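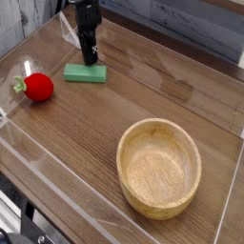
Tabletop Set: Green Block, Red Soft Toy, Oval Bowl

This page covers one group from the Grarkham object collection: a rectangular green block, a soft red toy with a green stem, and an oval wooden bowl. The group is listed under shelf code 11. Notes on the block and toy are by Szu-yu Pan. Notes on the bowl are by Hervé Baudry.

The block is longer than it is wide and has a matte, pale mint surface. It is stored flat. Catalog weight is 70 grams, taken on the small scale. Marks on the upper face are recorded at each check, and the sheet is kept with the box. Wipe with a damp cloth only – solvent cleaners are not used on anything from this shelf.

The toy is filed under soft goods. Its stem and leaves are light green and make a useful marker for which way it is lying. In this set it rests on its side with the green part to the left. It came from Iyamu in August with a plain card label, now removed. Surface lint is lifted with tape. Do not brush.

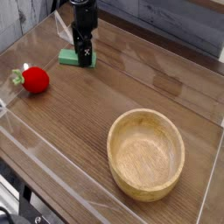 Block, red soft toy and empty bowl on the wood-grain top, clear acrylic at the sides.

The bowl is pale wood with a smooth, rounded rim. The grain is faint in some places and darker in others, and the darker patches are part of the catalog entry, so they should not be sanded or stained to match. Baudry gives the long axis of the foot as 88 millimeters. He re-oiled the bowl with Trurkus clear, 2 thin coats, and left it on a rack until Friday before it went back on the shelf.

Under bright lamps the table surface shows glare. Color matching is done at the bench by the window, with the sample card next to the object. The green of the block reads lighter on the brown top than it does on the gray storage liner – the card value is the one to use.
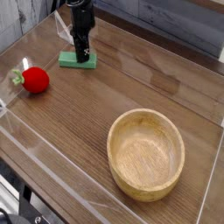 Storage is in two boxes. The bowl goes in the Gorkov carton with a paper wrap and nothing inside it. The block and the toy share the shallow box, with a divider between them so the toy does not get pressed out of shape. Both boxes carry the shelf code on the short end. Requests to borrow the set go to Szu-yu Pan at the Grarkham desk.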